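The new chemical store at Nasution

When I arrive at the gate in the morning, Afonso Bastos is already waiting with a spare helmet. He is responsible for site safety at Nasution, a paint and coatings plant at Erkum, and since February he has had a new store for flammable liquids behind the filling hall.

"Before, we had drums in three different places," he says while we walk. "Each place had its own key and its own list. When the fire officer came, I needed half a day to show him everything."

The new store is a steel unit made by Cerari. It holds 70 drums on two levels and has a collecting sump of 2,000 litres under the floor grating. The walls are rated for two hours of fire from both sides, and for this reason it could be put closer to the hall than the old sheds were. Bastos had asked at first for a four-hour wall. The supplier calculated the distances again and showed him that two hours were enough at this position.

"I was a little disappointed," he admits. "But the difference in price paid for the ventilation."

The ventilation is the part he speaks about the longest. The first fan was placed too high for solvent vapours, which are heavier than air, and he noticed it on the drawing only one week before production. Cerari changed the drawing without an extra charge. The air is now taken out 14 centimetres above the floor, and an alarm goes to the gatehouse if the fan stops.

Delivery was on a Monday. The lorry could not turn at the weighbridge, so the crane had to be moved and the work finished after dark. "We had measured the road, but we had not measured the parked cars," says Bastos.

I ask what he would do differently. He thinks for a moment. "I would order the ramp at the same time. We waited almost five weeks for the ramp, and all this time the forklift could not enter. The men carried the small cans by hand."

The old sheds are still standing. One will be taken down in summer, and the other will keep empty pallets. A second unit, for acids, is under discussion with Cerari and with another maker, Nevlow, but Bastos does not want to say more before he has both offers on his desk.

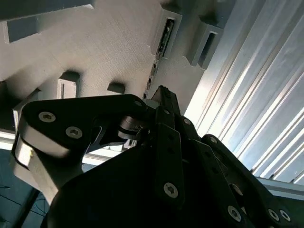 Aisyah Sumampouw
Contributing writer, storage and site safety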